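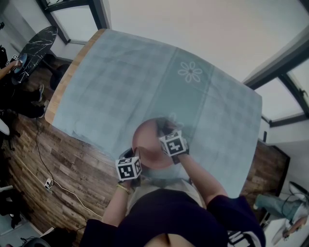
Industrial Computing Hardware
Unit 6: Power Supplies and Cooling for Rack Mount Systems

Reading before class: the Workus supply data sheet and the first half of the Safavi chassis guide. Both are in the course folder.

1. Working out the power budget

Start with the parts list, not the supply. Write down the maximum draw of the processor, the system board, each drive, each expansion card and each fan. Use the figures from the data sheets. Typical draw is useful for estimating the electric bill, but the supply has to cover the worst case, usually the first seconds after power-on when the hard drives spin up together.

Check each rail separately. A supply can have enough total wattage and still fall short on the 12 V rail, where the processor and drive motors take most of their current. Older expansion cards may lean on 5 V instead. The label on the side of the unit lists the limit for each rail and often a combined limit for 3.3 V and 5 V.

2. Single and redundant supplies

A redundant supply has 2 modules in one housing. Each module must be able to carry the whole load alone. If your load is more than one module can deliver, the system will run until a module fails and then shut down, and you have paid for redundancy you don't have.

Put the two power cords on separate circuits — a common mistake is to run both to the same strip. Test by pulling one cord with the system under load, then repeat with the other. The alarm should sound each time.

3. Airflow

Most rack chassis pull air in at the front and push it out at the back. Before adding fans, look at what is blocking the path:

Flat cables lying across the intake
Missing slot covers, which let air take a short cut
A clogged front filter
Open rack spaces that let hot air come back around to the front

The Trarkska chassis in the lab has a fan wall behind the drive bays. Its fans idle at 2,000 rpm and step up to 3,000 rpm when the intake sensor reads 40 °C. Note that the sensor measures incoming air. It tells you nothing about the processor, so read that temperature from the board's own monitor.

4. Dust and filters

On a factory floor the filter needs a fixed cleaning schedule. Foam filters can be washed, but must be fully dry before they go back in. Paper filters are replaced. Write the date on the frame.

5. Lab work

Build a power budget for the Sirnton bench system, rail by rail. Choose a supply and say why the next smaller one would not do. Then record fan speed and processor temperature with the slot covers on and off, leaving time for the readings to settle.

Budgets are due Friday at the start of lab. Bring the board manual — you will need the fan header table again in Unit 7.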